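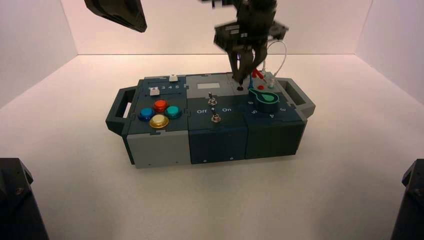
Start with the toggle switches, Birger Myklebust advises anyone trying a task board for the first time, and leave the knob until your fingers know how stiff the panel is.

His shop, Gashi, builds boards to order and sells parts for them. A board is put together from separate modules, so a buyer can begin with push buttons and add a rotary knob or a slider panel later. Prices for a single module start at $77. Gashi keeps 3,000 switches, caps and plugs on its shelves, and most orders placed by Friday noon go out the same day.

Numbers are printed beside some of the controls, which makes it easy to write down a setting and come back to it. The slider panel has two slots with a 1 to 5 scale between them. The knobs in the slots carry blue triangles, one pointing up and one pointing down.
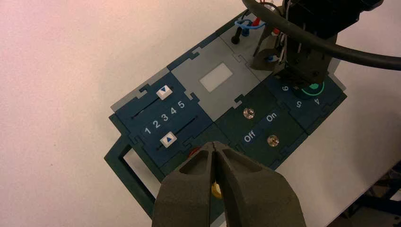

Choosing modules

Buyers with room for only one board usually ask for switches and a slider. Plug connectors take more practice. Gashi sells spare cables in packs of five.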